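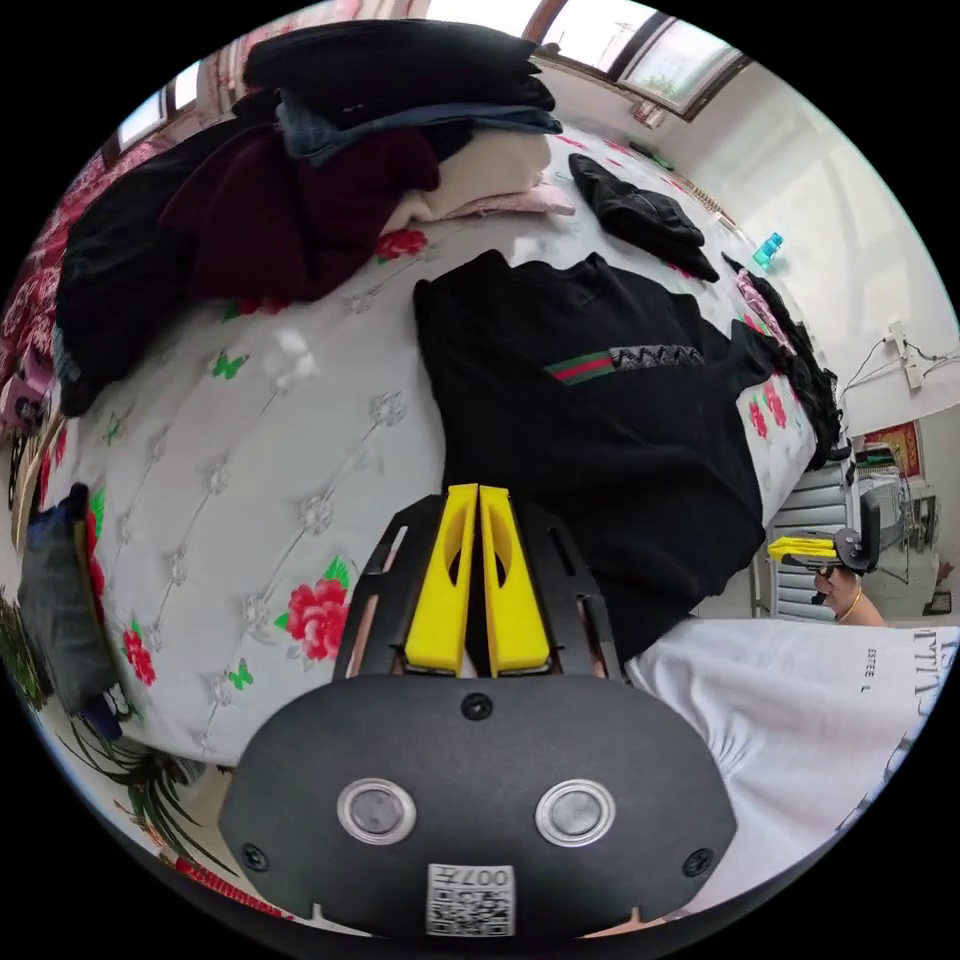 A black sweatshirt laid flat on the quilted bedspread, with the heap still to go.

Home Advice Living Small Interviews Archive

August
By the Living Small desk

I went to Censtead expecting to be sold something. The woman I was there to meet runs Plokgate, a one-person business that teaches people to fold their clothes, and I have never understood why anyone over the age of ten would pay for that. She charges 80 dollars for an afternoon. I asked her what a person gets for the money.

"A clear bed," she said. "You'd be surprised how long some people go without one."

I said I could clear a bed by putting everything on a chair. She didn't laugh.

Her method, as far as I could follow it, is to pile everything at the head of the bed, pull out one piece, spread it flat, fold it and set it aside. I told her my grandmother did the same thing for free. "Then your grandmother was right," she said, "and you weren't paying attention."

Sweatshirts are where she and I parted ways. She wants them face up first, collar away from you, and smoothed with the flat of the hand before anything gets folded. I fold mine in the air while walking down the hall. She says the air method leaves a ridge across the chest, worse on anything with a stripe or a knit band. I have looked at my sweatshirts since then. There is a ridge. I'm not convinced it matters.

"It matters if you stack them," she said. "You get a lump in the middle and the whole pile leans."

I asked about the bedspread. A quilted surface full of little diamonds seems like a poor place to get anything smooth, and I would have thought a table was the obvious choice. She agreed, sort of. 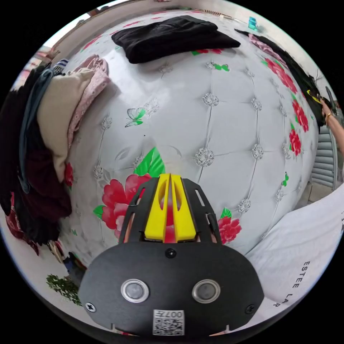 "A table is better," she said. "But who has a table with nothing on it? You have to sleep in the bed, so you'll finish." That was the first thing she said that I wrote down without a question mark next to it.

She was less convincing on the subject of bundles. Dark clothes, in her view, should be folded down to a rectangle small enough to carry on one palm. I asked how you tell one black bundle from another in a drawer at six in the morning. She told me you learn the collars. I don't think you do.

She used to sell a folding board, the Grosus, and a set of drawer dividers called Jemal. She ordered 500 of the boards and sold more than 100, and the rest are in her sister's garage. "People used them for 8 days," she said. "Then they put laundry on top of them." I liked her a good deal more after that.

Would I pay for the afternoon? No. I asked if that bothered her, and she said most of her customers come through a husband or a mother who is tired of looking at the heap, so my opinion wasn't the one she needed.

She did ask what was on my bed at home. I told her it was mostly towels.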